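Submitting a first short film to festivals: premiere status, fees, and do I need a distributor?

Asked in Film & Video > Festivals and Distribution

Hi all, long time lurker. I finished my first short in May (18 minutes, drama, shot mostly in my aunt's house and a parking lot) and I'm completely lost on what to do with it now. The whole thing cost me 1,025 dollars, a lot of that on food and a rented lens, so there isn't much left for entry fees.

My questions are kind of tangled together, sorry. The Estbridge festival says shorts need to be a "regional premiere." I already put the film on Fletora for cast and crew with a password on it. Does that count as a public screening? Also a small distributor called Ahonen emailed me offering to "represent" the film for a fee of 800 dollars. They seem nice — the email was long and mentioned an actual shot from the film — but I can't tell if that's normal for shorts.
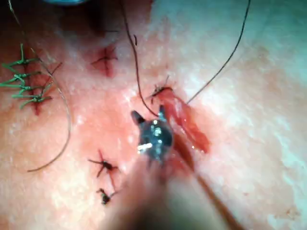

Needle driver jaws at a stitched surface.

And last thing, should I pay for the early deadline everywhere or pick a few? I've got 5 on my list right now and every one of them has a different fee page.

3 answers

Answer 1 (marked helpful by the asker)

Congrats on finishing! So many shorts die on a hard drive, so you're already ahead of where I was with mine.

Password link first. Every festival I've entered was fine with a private link for cast and crew, but read the rules page for Estbridge and email them if it's vague. Programmers answer those emails all the time. What usually gets people in trouble is a ticketed screening in the same area, or leaving the film public for a weekend so grandma can watch it. Check your Fletora settings too, and make sure the thing is really private and doesn't show up on your profile page.

The 800 dollars: please don't pay that. When I've seen shorts get picked up, the company took a cut of whatever came in, and for a short that's often close to nothing. Write back and ask what they've placed in the last year, and where, and whether they'd work on commission. Ask how long they'd hold the rights as well, I got burned on that one with my second film.

For fees, I'd pick 2 that you could physically get to and pay the early price for those. Then wait. If you get in somewhere you can put the laurels on the next batch of entries, and some places will give you a waiver if you ask politely before you submit (after is too late, they won't refund you). Have your stills, a two-line synopsis and a subtitle file ready before you start, or you'll be making them at midnight like I did.

Oh, and 18 minutes is a bit long for a shorts block. Not a dealbreaker! But if there's a scene you keep apologizing for when you show people, maybe try a cut without it.

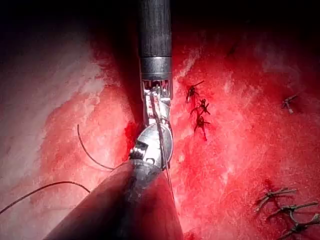

Answer 2

I'd skip festivals and just put it online. I uploaded mine to Zomdale and got more comments in one evening than I ever got from a festival audience. Premiere rules are silly for a first film imo.

Answer 3

Mostly agree with the first answer, but careful with the one above. Once it's public on Zomdale or anywhere else, some festivals won't take it, and you can't really undo that. I'd give it one season of submissions and then upload it.

Also check your music! I had a song in the background of a kitchen scene that I figured was fine because it was playing on a radio. Festival said yes, then asked for the clearance, and I had to swap in something a friend recorded on her phone. It fit okay in the end but the sound mix had to be redone and I nearly missed their delivery date.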